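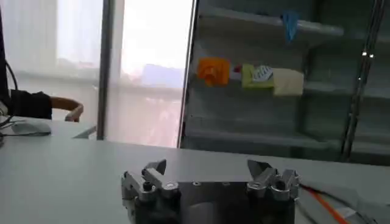 Home | Ask | Browse topics | Members | Sign in

Posted in: House & Home > Furniture Care

White haze on my aunt's table – can it be saved?

My aunt left me her old dining table when she moved into her apartment in Dondau, and I've been so happy to have it (I did most of my homework on it as a kid!). Last week I set a pizza box down and forgot it, and now there's a cloudy white patch near one end. It doesn't feel rough at all. I think the finish is shellac but I couldn't swear to it. Is there anything gentle I can try before I call someone? We have family coming in December and I'd love to put out the good dishes without a tablecloth.

2 answers

Kenneth Layug
3,217 points
Oh, I feel for you – I did the same thing with a casserole. A smooth white mark is usually moisture caught in the finish, and the wood underneath is most likely fine. Give it a few days first, as some of these fade by themselves. If it's still there, lay a clean, dry cotton T-shirt over it and go over that with an iron on the lowest setting, no steam, a couple of seconds at a time. Lift and look every time. Shellac softens with heat, so please go slowly, and try it first on the underside of a leaf if you have one. Let it cool and then wax. I use Gidero paste wax, but any plain one will do.

guest
mayonnaise. leave it on overnight and wipe off. worked on my moms, she is 70 and swears by it

Last updated: 6 December 2022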